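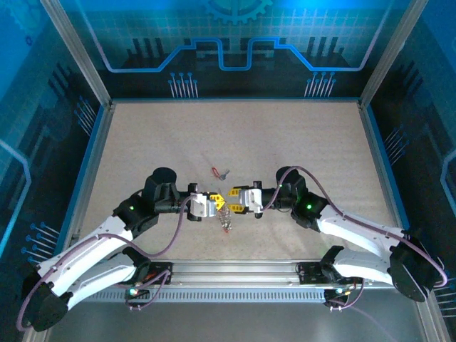

Two robotic arms, their yellow fingers a small gap apart.

We use cookies to keep this site running and to remember your preferences. Accept / Manage settings

Last updated: 20 May 2025

The Lock-Keeper's Daughter by Olga Durán (Tresteck paperback)

I should say first of all that I am a slow reader of thick books, and at 500 pages this one sat on the arm of my chair looking at me for the best part of a fortnight before I gave in. Then I read the last third in a single evening and let the supper go cold, so make of that what you will!

The story is set in Duddale, a canal town where it seems to rain on every other page, and it opens with a drowning. The dead man is a retired surveyor called Farías, well liked, a bit of a chatterbox in the pub, and everyone is happy enough to call it an accident except his daughter Lucía, who comes home after 11 years away and finds his boots standing clean and dry by the back door. I loved those boots. It's such a small thing to hang a mystery on, and Durán keeps bringing us back to them — who cleaned them, why they were facing the wall — until I was nearly shouting the answer at the page. (I was wrong, by the way.)

The detective sent to humour her is Sergeant Bernham, and of course there is going to be a romance, you can feel it coming from the moment he knocks his head on the cottage lintel. What pleased me is how long the two of them take over it. He is a widower and rather stiff, she thinks he's hiding something from the case file (he is), and for a good half of the book they can barely share a pot of tea without one of them walking out. When they do come round to each other it happens in a boatyard in the middle of the night with a torch that keeps failing, and I went back and read that chapter again straight away, for no better reason than that I'd enjoyed it so much.

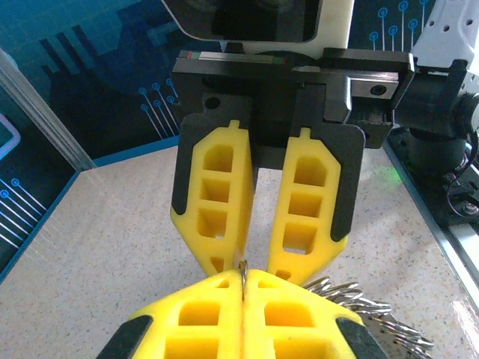

Now for the grumbles, and I do have a few. There are 31 chapters and I would gladly have lost four or five of them from the middle, where Lucía goes off to stay with a cousin by the sea and the whole business of the will has to be explained to us by a solicitor who talks like a solicitor. I understand we need to know about the land, and the land does matter very much later on, but my goodness he goes on. I also found the brothers at the boatyard hard to tell apart. One of them has a limp and I clung to that limp for dear life, and then he got in a car and I was lost again.

The villain I won't spoil. I will only say that I suspected the right household and quite the wrong person in it, and that when the truth came out I turned back to the funeral near the beginning and there it all was, in one line about an umbrella, as plain as you like. I do admire a writer who plays fair. Some of the suspense novels I've read lately have pulled a long-lost twin out of a cupboard in the final chapter, and I'd have thrown this one across the room if Durán had tried it.

As for how frightening it is, I'd call it a middling sort of book. There is one scene in the lock itself, with the water rising, that I wouldn't recommend just before bed, and one nasty moment with a dog (the dog is fine, I always like to be told). The love scenes are warm and shut the door at the sensible point. My sister prefers the door left open and has told me so at length, so she may knock a mark off.
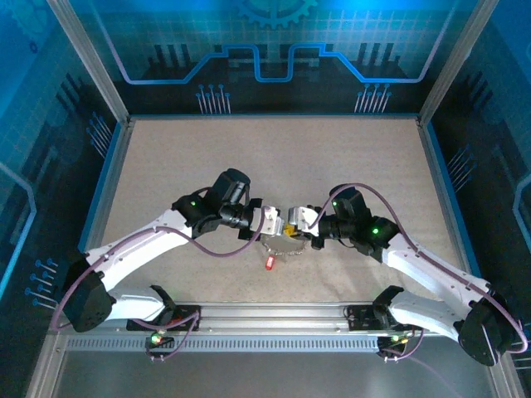
A small yellow object between the two grippers, with something red lying on the work surface.

A word about the paperback. The print is a decent size, which I was grateful for, and the spine has stood up well to being bent back over a cushion. The cover has a woman in a red coat running away from a bridge, and there is no red coat anywhere in the book that I could find, though there is a bridge. The map inside the front is lovely and I used it constantly, particularly for the towpath chase, where it helps to know which side of the water everybody is on.

There's a second Bernham story due in August and I've put my name down for it. I hope we get more of his landlady, who has only a handful of scenes here and walks off with every one of them. I'd also like to know whether he ever gets that roof mended.

Four stars from me, and it would have been four and a half without the solicitor.

6 comments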